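Filed under: List Archive > Neighborhood > Water & Sewer

Subject: Re: Re: the new water bills
May 4, 2025

> I see the Ernine Flats list has gone quiet on the water bills.
> Does this mean everyone is happy? My bill says I used 1,460
> gallons in January. I was in Cirnach for most of January,
> visiting my sister, and I turned off everything but the fridge.

No, everyone is not happy. Everyone is on hold with Robichaud Utility Billing, where I spent a good part of Friday's lunch money in phone minutes and learned the flute part to a song I already disliked.

Let me set down what I have, so the next person can start from a higher rung. The old meters were read by a man with a flashlight. The new Ikari meters read themselves and send the number in at night. If yours can't get a signal out, Robichaud fills in an estimate, and the estimate is based on the house, as in a house of your size, lived in by people who apparently bathe horses. Look for a small E next to the reading. It's in gray, on page two, under the part about going paperless. 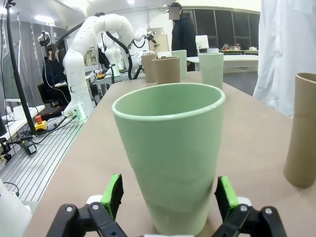
A neighbor on Robichaud Street wrote back to me that hers had the E for three months running, and that they only sent someone once she mailed in her own reading with a note saying she would keep mailing it until one of them retired. I admire this and have bought stamps.

To read the meter yourself, lift the lid by the curb and shine a light on the display until it wakes up. Write down all the digits, including the ones after the dot. Do it again before bed and again in the morning without running any water. If the number moved overnight, you have a leak, and I'm sorry for what I said about Robichaud on your behalf.

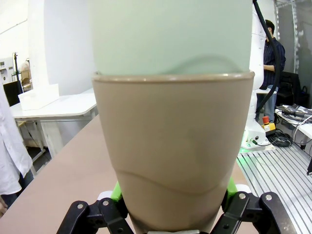
My own number did not move. My toilet, which I had accused in front of guests, has been cleared. The bill still claims 2,000 gallons, so I sent in the dispute form, which has 11 boxes and room for about 5 words of explanation. I used "I do not own horses."

If you do get a correction, it shows up as a credit on the bill after next. Pay the part you agree with in the meantime or they add a late fee to the part you don't. 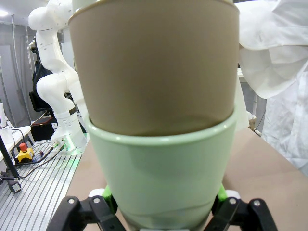 Posted by: Ernine Flats list member, Upper Loop

One more thing for the person with the January bill. Ask for the daily readings by mail. They have them if the meter was sending, and if they can't produce them, the reading was a guess and you can say so in writing.

Comments (3)

upperloop_sue: Found the E. It really is that gray.

gutterball: My number moved overnight. Withdrawing my earlier remarks.

ernine_renter: Does the landlord get this bill or do I? Asking before I lift any lids.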